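5.3 Double grasps on adjacent handles

The most frequent fault in the instrument sorting trials was a grasp on the wrong member of a pair. It occurred when two scalpel handles lay side by side with their long axes nearly parallel. The planner, Petia, treats each segmented region as one graspable object. When the gap between two handles was narrow, the segmentation sometimes merged them, and the grasp point was placed on the combined outline. Depending on the offset, the fingers closed on one handle, on the other, or on both.

Of 50 trials with paired handles, five ended in a double grasp and four in a grasp on the handle that had not been requested. The double grasps are the more serious result. The force threshold was met, the width check was disabled for thin objects, and the controller reported success. In one of these trials the second handle slipped during the lift and fell outside the tray. No blades were mounted in any trial, as required by the laboratory's sharps rule, but the same motion with a mounted blade would have been a reportable event.

We first suspected the hand-eye calibration, which had last been repeated in January. Gleice Cordeiro reran it and found no shift large enough to explain the errors. Replaying the logged images through the segmentation module (Jinesen) reproduced the merged regions in all five double grasps. The merging was worst where glare on the tray floor reduced the contrast along the edges of the handles. Reflections in the side wall also produced short false edges, although these did not affect the chosen grasp point in the trials reviewed.

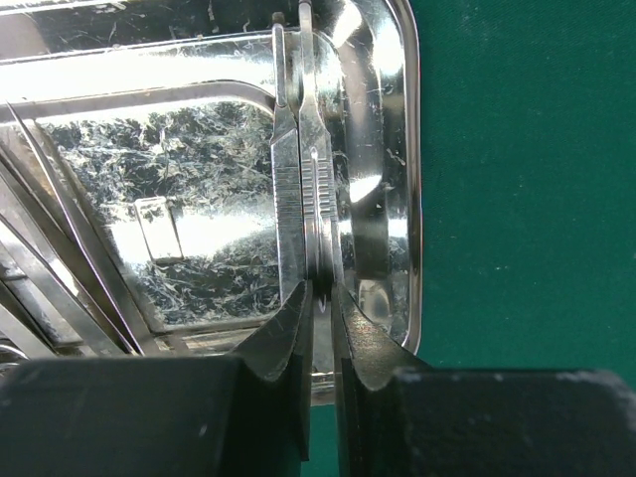 Figure 7. Wrist camera view of a grasp near the right end of the tray. The gripper fingers close around the lower part of one scalpel handle, with a second directly to its left.

Two changes were made. The width check was enabled again with a separate limit for each instrument class, so that a closed width above the limit now opens the fingers and stops the arm. Declan Gilchrist also added a second segmentation pass on the wrist image, taken just before closing. The pass adds roughly half a second to each cycle. The wrong-handle errors are not addressed by the width check, as the two handles are too similar in thickness, and they depend entirely on the second pass. Results with both changes active are given in Section 5.4.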